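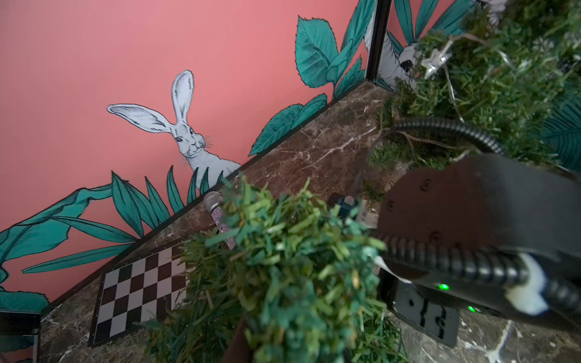
The microphone and the checkerboard, with the gripper waiting on the right.

Zevonent: teaching an arm to clear a counter
Summer project report, Odstead College robotics class
Tuesday, July 15, 2025

I signed up for this project back in February because the sheet said "no prior robotics needed," and I had exactly that amount. What I did have was a bit of Python and a lot of opinions about tidying. So the idea I pitched was a robot arm that can pick small things up off a busy surface and put them somewhere sensible. We called it Zevonent (it was the only name on the list that all of us could live with).

Most class demos use a white table and colored blocks. I've got nothing against blocks! But I wanted to know what the arm would do in a place with patterns all over it, so we set up on a dark marble counter with coral-pink walls, big painted leaves and a white hare peeking out of them. Add fake grass and a garland and you have a pretty mean test for a camera.

How we collect the runs

One of us drives the arm by hand and the computer saves the joint positions along with the view from the wrist camera. Each run is one small job, like "pick up the microphone" or "move the ball to the left." We recorded more than 600 of them before the deadline, and then I threw out 80 where the camera view froze halfway. That hurt. If you're doing this next year, check your recordings the same day! I let mine pile up for a week and found the problem way too late to redo them.

The model we train is a small one from the class template, and it runs on the old computer in the Strachan lab. An overnight training session is fine, as long as you remember to turn off the automatic updates (I remembered the second time).

The grass problem

My favorite part of the project and also the part that ate most of it. The camera sits close to the gripper, so anything tall and spiky gets huge and blurry right in front of the lens, and whatever is behind it just disappears. In our first tests the arm would head for the microphone nicely, lose it behind the grass, and stop in midair like it had forgotten what it came for.

We tried 2 fixes. The first was to start every run from a higher position, so the camera gets a good look at the counter before it goes down. The second was to give the model a few earlier views along with the current one. The high start helped right away. The extra views made training slower and I couldn't tell you for sure that they did much, so I'd like to test that one properly with the grass in the same spot every time.
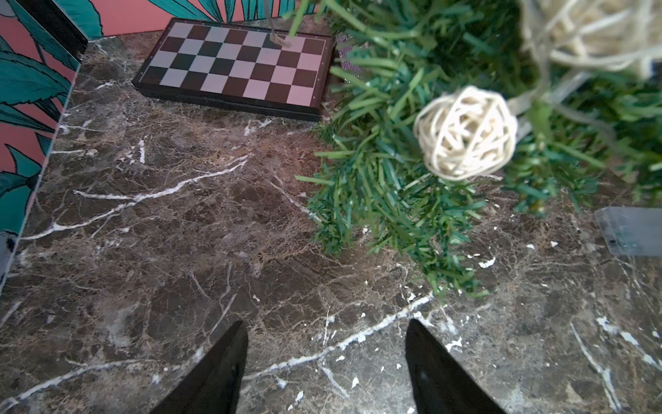

Wrist camera view with the fingers open, chessboard at the back and rattan balls in the garland.

The woven rattan balls were my idea and I regret them a little. They look easy, being round and pale against all that green, but the loops catch on a fingertip and then the ball comes along when you want to let go. Opening the fingers slower sorted out most of that. The chessboard we mostly used as something to steer around. It's flat, and our fingers are too stubby to get under it, so I took "pick up the board" off the job list pretty early on.

Marble was the other surprise. I'd figured a dark surface would be a gift, but the white veins kept pulling the model's attention in the early versions, and once it made a very confident grab at plain stone. More runs with the arm starting from different sides seemed to calm it down.

What I'd do next

I want to get to 700 good runs before we show it at the Flovport open day, with more variety in where things sit. I also need to write up the calibration steps, which right now live in my head and on the back of a lunch receipt. The code is in the class folder, and the drop-off part is still messy, so start with the pickup script if you want to try it.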